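May, late afternoon
Posted by Na-rae Bae
Filed under: Bench notes / Household tasks / Manipulation

Drawer task, continued. Question is still whether the Caltau policy can manage desk tidying without someone hovering. Short answer for this week: parts of it.

Demonstrations are on episode 346 as of lunch, done by hand with the two grippers. Episodes 347 and 348 dropped for tracking loss on the left side. 349 is good. Target before retraining is still 300 clean ones, and after filtering we are a little short of it. Risteck's filter throws out anything with a marker hidden too long, a rule I think is too strict for drawer work, where the wrist has to turn in.

Layout is the corner table with the small drawer unit towards the back, a plant behind it and another to its right, book on the left. Drawer starts open with one small block-like item inside. Near left of the tabletop stays bare as the put-down area.
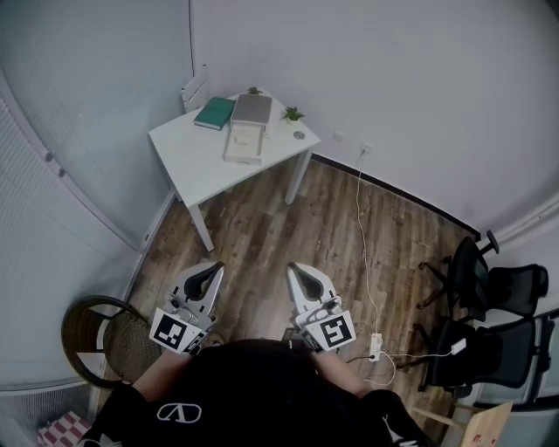
1. What the arm does with this at present

Closing an open drawer: reliable. A push with either jaw will do it, and small errors in height don't matter much.

Opening: poor. The front has only a small curved notch, and the policy tends to press on the face of the drawer instead of hooking it. Dzene's version had a bar handle and flattered us.

Taking the item out: works if the approach is from above. From the side it catches the plant leaves — harmless, but the run then stalls and has to be reset.

2. To do

Vary the drawer opening across the next batch, 3 positions at least.
Ask Brerkix whether the thinner finger pads are in stock.
Rerun the filter with a longer marker gap and compare the counts.
Power strip lead to be moved nearer the wall before the base is driven in here.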